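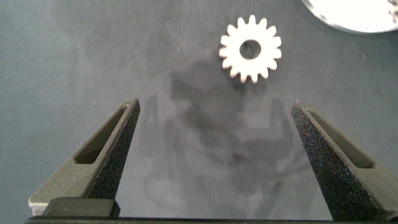

White spur gear on the bench, gripper open

Simar Two-Arm Gear Bench

Item 374. Made by Takács in Odoldale. Ships in one crate, which you will want to keep.

The Simar is a tabletop work cell for putting small gears onto pegs. If that sounds like a narrow purpose for a piece of capital equipment, you have never spent a shift putting small gears onto pegs. The people who have tend to get the point before we finish the sentence.

Two arms face each other across a dark mat. Parts go on the mat. The arms pick them up, carry them to the plate and seat them. A person loads the parts, looks over the finished plates and deals with whatever the arms would prefer not to deal with. On a good day that is very little. On your first day it will be more, and we would like you to plan for the first day.

What it does

Spur gears are the easy case. They lie flat, they have a hole in the middle, and they look much the same whichever way you turn them. The Simar finds the part, opens wide, comes down and closes on the rim. Metal or white plastic, it has a recipe for either, and you switch between them on the screen with one tap. (Two, if you are wearing the thick gloves.)

Bevel gears are less polite. They tilt. They roll a little when nudged and settle in the one position you didn't want. The Simar will handle them, but slower, and we have stopped pretending otherwise in our brochures. Set the recipe to "bevel, loose" and leave it there.

Meshing is where most small cells give up. Dropping a gear on a peg is one job; getting its teeth to agree with the teeth next door is another. The arm turns the gear a hair at a time while pressing lightly, the same wiggle your best assembler does without knowing it. We know she does it without knowing it because we asked, and she said she just puts it on.

What changes for the people

Our first customer was Drurwood, who build small gearboxes for garage doors and awnings. Dorottya Pálfi runs their assembly room, and her question when the crate arrived was where the chairs were supposed to go. It was a better question than any we had prepared for. The old bench sat four people elbow to elbow. The new layout had two arms in the middle and, according to our own drawing, a person standing off to one side with nothing to lean on.

We redrew it. The current Simar stand has knee room on the front and a lip wide enough for a forearm, and the parts trays sit where a seated person can reach them. None of this took any great engineering. It took Dorottya sitting down at our demo unit and looking at us until somebody fetched a tape measure.

The four people from the old bench are still at Drurwood. Two run the cells and swap every two hours. One moved to final test, which she had been asking for since before we came along. One went to shipping and reports that it is drafty. We bring this up since buyers ask us in a lowered voice how many positions the Simar "frees up," and we would sooner tell you what happened at one plant than hand you a number that happened nowhere. 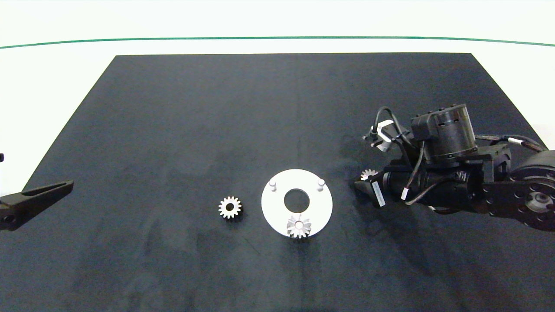 What did change was the sort of tired people were at four o'clock. Before, it was thumbs and neck. Now it's closer to what you get from supervising a toddler near a staircase: long calm stretches, then a quick decision. Some assemblers like this. Some miss being able to work without thinking, and said so plainly, and they had a point. Gear seating used to be when people talked. Our advice is to rotate people through the cell and keep at least one hand bench open for those who want it.

You should also expect a new kind of argument. When a hand-built plate failed inspection, everyone knew whose tray it came from and was decent enough not to mention it. When the cell builds a bad one, there is a discussion. Was it the recipe? The parts? Whoever loaded them? Settle who gets to change recipes before the crate is open. At Drurwood it is whoever is on the cell, with a note in the log, and the log has turned out to be good reading.

A word about dust

The mat will collect it. Lint, specks, fine bits off the parts: you will see all of it, and you will start to take it personally. The cell doesn't mind a light scatter. It minds chips in the bore of a gear, and so will your customer. Wipe the mat at each changeover with the dry cloth. Not the shop rag. We can tell from the service photos when it was the shop rag.

Working with the cell

Training takes one morning for loading and clearing and a second for recipes. Kinga Lengyel teaches both at our shop in Odoldale, or at yours if you have decent coffee. She begins every class by having people stop the machine, start it, and stop it again until they are bored with it. People who are bored with the stop button use it freely, and that's how we want it used.

Teaching a new part is done by hand. You take hold of the arm, walk it through the pick and the place, and save. Most plants have their first homemade recipe by the end of the second morning. It is usually named something that can't be printed here. Rename it before your auditors visit.

The arms are slow. You'll notice this within a minute and so will your plant manager. A quick assembler can beat the Simar on any single plate, and at Drurwood several have made a sport of it. The cell catches up after lunch.

In the crate

Two arms with grippers and cabling
Mat, dark gray
Stand with front lip and knee room
Control box and touch screen
Stop buttons, one for each side
Spare gripper fingers, one pair
Dry cloths, pack of 30
Printed manual, with the wiring pages at the front where you'll want them

Not in the crate: a chair. Use one your people already like.

Price and terms

Lease: $2,944 a month, including service visits and replacement fingers. You may end the lease with 15 days' notice, after which we come and get it. Purchase price on request, and we will try to talk you into leasing for the first few months, for the simple reason that a machine you can send back gets an honest trial.

Fingers wear. The pointed tips take most of it, and a worn tip will pick up a gear and then lose its nerve halfway across. Change them as a pair. People try to save money by changing one, and then they call Kinga.

Things we get asked

Can one person watch two cells? Yes, if the cells face each other. If they stand back to back, the person in between spends the shift spinning like a lawn sprinkler.

Will it work with our own plates? Most likely. Send us one, along with a handful of the gears that go on it. Please send the ordinary ones and keep the hand-picked beauties for your trade show. The cell has to live with what's in the bin.

Does it need a cage? That depends on your site and what else moves nearby. We do a walk-through with your safety lead before any order is final, and we have turned down sites over it.

Is it loud? No. Drurwood's room got quiet enough that they had to agree on a radio station, and as of our November visit they had not.

What does it do when it drops a gear? It stops, lights the amber lamp and waits. The gear will be under the stand. They are always under the stand.

Page last updated 5/2/19. Orders, sample parts and complaints about the cloths go to the Odoldale shop. Ask for Kinga if it's about training and for anyone else if it's about invoices.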